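Almacenaje intermedio con estanterías móviles y cajas abiertas: informe de proyecto

Autores: Gintarė Rimkutė, Iolo Samuel y Thabiso Mthembu
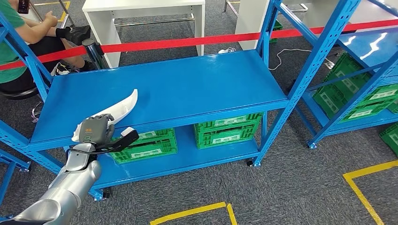 Rokeya Jayasinghe objetó en la revisión del borrador que una estantería con ruedas deja de ser un punto de almacenaje en cuanto alguien la desplaza, y que el informe debía decidir si la dirección de una pieza pertenece al mueble o al suelo. La objeción se aceptó y obligó a rehacer el apartado 3.

Imprimir esta página
Enviar por correo electrónico

1. Objeto

El trabajo define un criterio de colocación para la zona de almacenaje intermedio del taller Okstead, donde se depositan piezas de plástico de forma irregular entre la recepción y el montaje. Quedan fuera del alcance el almacén general y la gestión de compras. El encargo pedía una propuesta aplicable con el mobiliario existente, sin obra y sin adquisición de software.

2. Mobiliario y contenedores

Las estanterías son metálicas, de color azul, con montantes perforados y ruedas negras. La unidad central tiene dos niveles. El superior es una superficie lisa, adecuada para piezas que no caben en una caja o que no deben apilarse, entre ellas las piezas blancas curvadas y terminadas en punta. El inferior se reserva a las cajas verdes de plástico, de laterales calados y con zona blanca para etiqueta.

El lateral calado permite comprobar si una caja contiene material sin sacarla del estante, pero impide usarla para tornillería o piezas menudas. Para esas referencias se mantiene el armario de cajones Skellow, que no se ha modificado.

La unidad contigua lleva arriostramiento diagonal. El grupo consideró retirarlo para facilitar el acceso lateral y lo descartó: la carga se introduce por el frente y la rigidez del conjunto durante el desplazamiento tiene prioridad sobre la comodidad de acceso.

3. Sistema de direcciones

La primera versión asignaba un código a cada posición del suelo. Durante las prácticas de julio se movieron dos estanterías para limpiar y volvieron a su sitio en orden inverso; los códigos dejaron de corresponder con el contenido y la localización de una referencia pasó a depender de la memoria del turno.

En la versión definitiva la dirección pertenece al mueble. Se compone de tres campos: estantería, nivel y posición de la caja contada desde la izquierda. El código K-2-1, por ejemplo, designa la primera caja del nivel 2 en la estantería Kokari. Los niveles se numeran de arriba abajo. El plano de suelo se conserva solo como referencia para el aparcamiento de las unidades.

La etiqueta de la caja recoge la referencia de la pieza y la dirección, en ese orden. La fecha de entrada se eliminó tras la primera prueba – ocupaba la mitad del espacio y ya figura en el albarán.

4. Criterios de colocación

a) Las piezas con extremo en punta se apoyan en el nivel superior con la punta hacia el interior del estante. Ningún extremo debe sobresalir por el borde frontal.
b) Las cajas se colocan con la etiqueta hacia el pasillo.
c) Solo se apilan cajas del mismo modelo. La caja superior no puede rozar la cara inferior del estante.
d) No se dejan cajas en el suelo al terminar el turno.
e) Los frenos se comprueban antes de cargar, en las unidades que los tengan.

El criterio c) fue el más discutido. Rhydian Rees defendía prohibir todo apilado en el nivel inferior; Iolo Samuel sostenía que la medida trasladaría las cajas sobrantes al pasillo. Se adoptó la solución intermedia.

5. Prueba

La prueba consistió en 11 recorridos de búsqueda y reposición, con referencias extraídas al azar de la lista Bako, de 2000 entradas. En cada recorrido un operario recibía la referencia, localizaba la caja, retiraba una pieza y la devolvía a su posición. Se registraron 3 errores, todos de reposición: la pieza volvió al nivel correcto y a una caja equivocada. No hubo errores de localización.

El tamaño de la muestra no permite comparar turnos ni operarios. Tampoco se cronometró la búsqueda – el cronómetro compartido estaba asignado a otro grupo – de modo que el informe no afirma nada sobre el tiempo empleado.

6. Trabajo pendiente

Falta repetir los recorridos después de intercambiar deliberadamente dos estanterías, única forma de verificar la objeción que motivó el apartado 3. Thabiso Mthembu prepara además una etiqueta de mayor cuerpo de letra para el nivel inferior, cuya lectura obliga ahora a agacharse. El formato provisional puede consultarse en la carpeta del grupo.

Documentos relacionados
Plano de aparcamiento de estanterías, taller Okstead
Plantilla de etiqueta para caja calada
Armario Skellow: lista de cajones
Lista Bako: normas de codificación

Contacto | © Grupo de proyecto Okstead | Volver arriba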